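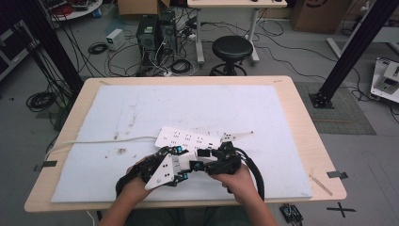 A white power strip on a table, its cable led off to one side.

Power strip
By Pirjo Harju
September 2019
6 shares | 0 comments

A power strip is a row of socket outlets in one housing, fed by a flexible cable from a fixed wall socket. Many have a master switch at the cable end. Strips for desk use often add USB ports at the other end.

Outlet patterns differ by country. In China a combined outlet is common, with two slots for a two-pin plug and three for an earthed one. The outlets may be set in pairs, as here, or in a single line.

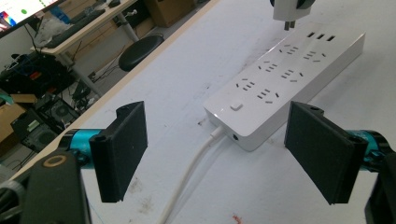 Spacing decides how many outlets can be used at once. A plain two-pin plug takes up little room, but a block-shaped charger may cover the outlet beside it. The Kemivance pattern sets outlets 42 mm apart for this reason. 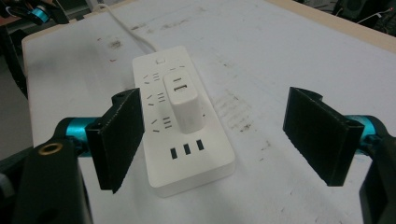
Load

The total load must not exceed the rating on the housing. Strips should not be plugged into one another.

Last updated by Ezequiel Cifuentes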